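Nondo 透明密封保鲜盒 长方形 四边扣盖 淡蓝色密封圈

店铺:Clernska 厨房小物
更新:01/06/2019

先说一句,这个盒子我自己家里用了快两年才决定上架的。之前店里一直卖玻璃的那套,好是好,就是沉,老有客人来问我有没有轻一点、摔了不心疼的。我就说你等等啊,我家里那几个我再用用看。这一用就从冬天用到夏天,又用到冬天,今年二月终于跟 Nondo 那边谈下来一批货,现在三个尺寸都有了。

盒身是半透明的塑料,不是那种亮得跟水晶一样的透,但里面装了什么一眼能看出来。对我这种记性不好的人来说太重要了!以前用的是不透明的白盒子,冰箱里码了一排,每次找葱花都得一个一个掀盖,掀到第四个冰箱门已经开始叫了。换成这个以后,站在冰箱前面扫一眼就行,葱花在哪儿、剩的半块豆腐在哪儿,都清清楚楚。

盖子是磨砂的,上面有凸起来的圆形花纹,手指沾了油去拿也没那么容易打滑。盖子边上压着一圈淡蓝色的密封圈,软软的,有点弹性。合上以后把扣子往下一按,听到“嗒”一声就是扣好了。四边都有扣,建议对角着扣,先扣一边再扣对面,这样盖子不会翘。我婆婆喜欢一边扣完再扣旁边那边,也能扣上,就是最后一个要用点劲。 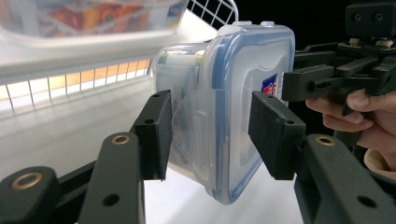

再说说我都拿它装什么。大号的我基本不放剩菜,专门用来归置那些小瓶小罐,开过封的酱、小瓶的调料、孩子的维生素,统统扔进去,往冰箱上层一推,要用的时候整盒端出来,用完整盒放回去。以前这些瓶子在冰箱门上东倒西歪的,关门重一点就叮叮当当响,现在清静多了。而且哪瓶漏了也只漏在盒子里,洗盒子总比拆冰箱隔板强(拆过的都懂)。

中号的装切好的水果和洗干净的青菜。青菜我会在底下垫一张厨房纸,盖子扣紧,放冷藏。小号的就是葱姜蒜,还有带饭的时候装一点小菜。我先生上班带汤也用过小号,塞在包里没出过事,不过我还是得提醒一下,汤别装满,离盖子留两指宽,包也尽量竖着放。

尺寸和价格

小号:带小菜、葱姜蒜刚刚好,单个卖
中号:切好的水果、一把青菜,单个卖
大号:瓶瓶罐罐、整块的肉、面粉拆包以后的存放,单个卖
三件套:大中小各一个,41 元,包邮,偏远地区除外

单买的价格在下单页面选规格就能看到,我就不在这里一个一个写了,写了回头调价又要改。说实话三件套划算一些,但你要是只缺大号,那就只买大号,别为了凑套装买一堆回去占地方。

怎么洗

密封圈是可以拆下来的,找一根牙签或者筷子的细头,从角上轻轻挑起来,一拉就出来一整圈。拆下来用温水加一点洗洁精搓一搓,晾干再装回去。装的时候先把四个角按进去,再顺着边捋一遍,千万别拿剪刀尖去挑,我就挑破过一条,破了就不严了。我大概两个星期拆一次,装过鱼的话当天就拆。

盒身用软海绵,不要用钢丝球。半透明的塑料刮花了以后会显得雾蒙蒙的,不影响用,就是看着心里不舒服。装过咖喱和番茄酱的会有一点染色,这个所有塑料盒都一样,我的办法是倒一点温水加小苏打泡一晚上,能淡掉一大半,剩下的放窗台上晒晒太阳。

能不能进微波炉

问这个的人最多。我的建议是剩饭剩菜倒到碗里再热。盒身短时间加热 Nondo 那边说没有问题,但是盖子一定要拿掉,油大的菜也别直接热。冷冻可以,我冻过饺子馅和高汤,高汤最多装到八分满。从冷冻拿出来以后不要马上硬掰扣子,先在台面上放几分钟,等它缓一缓再开。

跟店里其他盒子比一比

店里还有 Dalgleish 的玻璃款和 Nisis 的圆形罐子,经常有人让我帮着选。Dalgleish 那个能进烤箱,颜值也高,适合喜欢做烤菜、家里抽屉又结实的朋友,缺点就是沉,我手腕不好的那阵子根本不想碰它。Nisis 的圆罐装干货特别好,木耳、红枣、燕麦片,拧盖的,放在台面上也好看,放冰箱就有点浪费地方了,圆的嘛,中间老有空。Nondo 这款是方方正正的,能摞起来,冰箱和抽屉里都好摆。我自己家是三种都有,用得最勤的还是这个。

几个常被问到的小问题

味道:刚拆开会有一点点新塑料的味道,用热水洗一遍,敞着盖子放一晚上就没了。鼻子特别灵的朋友可以多放一天。

扣子会不会断:我家的最老的那个,扣子天天开合,目前还好好的。店里以前卖过别家的,断在折的地方,那个是塑料太脆。这款如果收到以后 3 个月内扣子断了,拍个照发给我,我补一个盖子给你,邮费我出。

密封圈能不能单买:可以的,跟客服说一下尺寸,每单最多可以加购 2 条。麻烦一定说清楚是大号中号还是小号,上次有位客人说“就是普通的那种”,结果我寄错了,来回折腾了一个多星期。

盖子能不能通用:同一个尺寸的可以互换,不同尺寸的不行,大中小三个盖子差得还挺多的。

发货

下午四点前拍下的当天发,后面的第二天发。周日不发货,我要在家洗盒子(开玩笑的,是快递不来收)。纸箱里会塞够缓冲的东西,要是收到有裂的,别急着给差评,先找我,我这边看到消息就会回。

大号目前库存不多,下一批还在路上,页面显示缺货的话可以先点收藏,到货了会有提醒。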